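Linen Care at Plovcombe: A Gallery
By the Residence Services Office
June
Last updated: June

The Plovcombe residence has 16 guest rooms, and each is made up fresh between stays. This page was prepared for new members of the housekeeping staff and for guests who have asked how the rooms are kept. It covers the folding of towels and small blankets, a task carried out on the bed once the fitted sheet is in place.

Staff are asked to work on the bed and to keep linens off the chairs and luggage stands. A fitted sheet pulled smooth gives a broad, clean surface, and a pale one makes lint and loose threads easier to find. Dark items should be checked on both sides before they are put on the shelf. 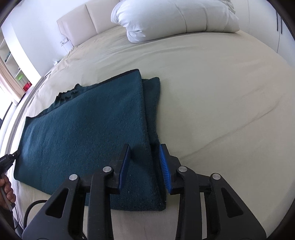

Folding on the bed: a dark teal cloth on a cream fitted sheet, with the lower layer still showing past the upper fold.

When a lower layer extends past the fold, the cloth is opened once and the edges are brought together again. Pleats along the hem should be drawn out by hand — pressing down on them only sets the crease. Thick corners are turned so that they lie toward the wall when the item is shelved.

Each room receives 2 folded blankets and 4 bath towels. Blankets are kept on the upper shelf of the closet, with the long folded edge facing out. Towels are placed on the rack beside the washstand. Colored items are stored apart from white ones and are laundered separately for the first month of use.

The residence replaced its older stock this spring with 100 new pieces ordered through Hisine. Worn towels are set aside for cleaning work in the boiler room and the garden shed. Requests for extra blankets may be made at the front desk until 10 in the evening.

Shares: 16
Comments: 2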